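Workshop notebook, January, 16:20

Bins day! Shahla Karimi and I finally got stuck into sorting the fixings, and I can't say how much nicer it is to reach for an M4 washer and find M4 washers. The stock list now stands at 1,289 lines, down from 2,000, mostly by merging the duplicates left over from the Surnley move. Lovely to see that number drop.

Red bins are for fixings and small parts. Blue, on the highest shelf, are for the Troltine spares, which we hardly ever touch. Please keep to this, it's working so well already.

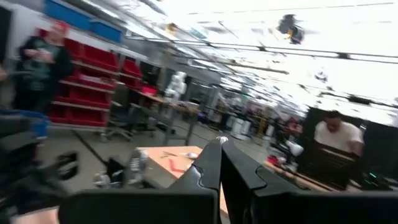 Red bins on the metal shelving, blue up top, worktable nearer.

Still to do: 109 labels to print (the Olholm tape is great, sticks to anything), then the long bench. Shahla wants the hinge drawings from Ó Conaill before we decide where brackets go. Fair enough.

Also found 6 good clamps at the bottom of a box of offcuts. Very pleased with those! Will oil them tomorrow and hang them by the door.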